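Can a machine put away the laundry yet?

2023-01-19

My sister-in-law's building in Prernstead has a shared laundry room, and every November the talk down there comes around to robots — who will get one first, and whether it could be trusted with the delicates. I have been a believer since I was a kid, so I say this with real affection: I think we're still a good way off. A factory arm can set the same part in the same slot all day long, and bless it for that. A sock never lies the same way twice. Clino, a small firm I've followed for years, wrote that its folding machine got through 162 towels before it needed help, and I cheered out loud at my desk! But towels are square, and they behave. Give me a pile of small soft things on a table, picked up and matched and put in the right drawer, and I'll happily clear a corner of my kitchen for whatever can do it.

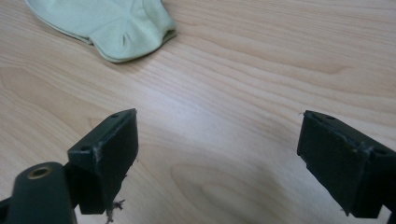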